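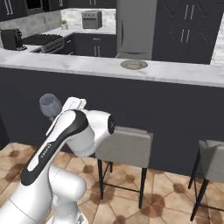
My physio, Chiến Lâm, has let me back in the pool on condition that I don't enjoy it too much. So I've entered the Drundow open water swim in October, three miles, wetsuits optional, which I read as compulsory. Last year I came 547th and was overtaken by a man doing breaststroke with his glasses on.

Training is 81 lengths before work — I lose my place near 40 and round down to be fair. Tài Lại does the same set 19 minutes faster and then wants to chat.
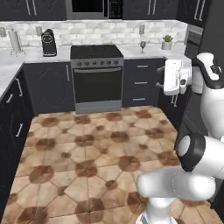 What do you eat beforehand?

Porridge at half five, then half a banana on the bank. I've given up on gels.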